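一人芝居の台本を覚える手順

長いせりふを一人で覚えなければならないとき、最初から丸暗記しようとすると途中で必ず詰まります。このページでは、上演時間の長い一人芝居を想定して、台本を体に入れるまでの手順を説明します。

用意するもの
・片面印刷の台本
・鉛筆と消しゴム
・録音できる機器
・大きめの付箋

手順1 通して読む
まず声に出さずに最後まで読みます。線は引きません。翌日もう一度、今度は小さな声で読み、息が続かなかった箇所にだけ鉛筆で印をつけます。

手順2 区切りを作る
話題や相手が変わるところで台本を区切り、番号を振ります。私が「ヴァニェクの手紙」を演じたときは、106ページの台本を33の区切りに分けました。一つの区切りが4ページを超えたら、さらに分けたほうが扱いやすくなります。

手順3 区切りに見出しをつける
付箋に「母に謝る」「駅で待つ」のように、動詞の入った短い見出しを書いて貼ります。名詞だけの見出しは、舞台の上で思い出すときに役に立ちません。

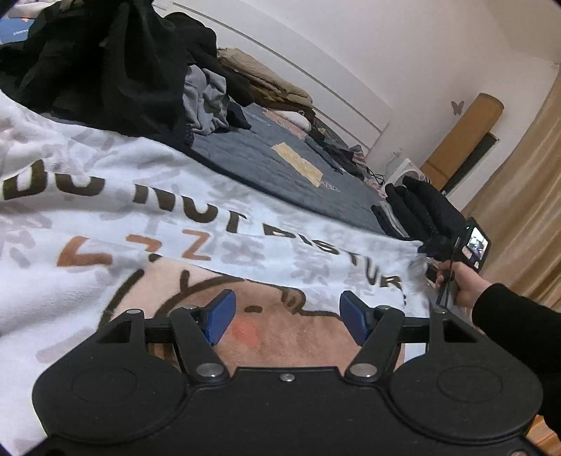 手順4 後ろから覚える
最後の区切りから始めて、一つずつ前へ戻ります。こうすると、稽古が進むほど知っている場所へ向かって話すことになり、終盤で失速しにくくなります。演出のリボル・バラーシュさんに教わったやり方で、以来ずっとこの順番です。

手順5 録音して聞く
感情を入れず、平らな調子で録音します。演技をつけて録ると、その抑揚まで覚えてしまい、稽古場で直せなくなります。聞くのは1日3回まで。

手順6 動きながら言う
立って、歩きながら言います。皿を洗いながらでもかまいません。止まった箇所は台本をすぐに見ず、見出しだけを確認して続けます。

手順7 人に聞いてもらう
台本を持ってもらい、間違いはその場で止めずに印だけつけてもらいます。語尾の違いも見逃さないよう、先に頼んでおきます。

本番中に飛んだ場合
次の区切りの見出しを思い出し、そこから話します。前に戻って言い直すと、照明や音響のきっかけがずれます。飛ばした部分に後の筋で必要な情報があるときだけ、短い一文で補ってください。補う文は稽古のうちに作り、舞台監督にも渡しておきます。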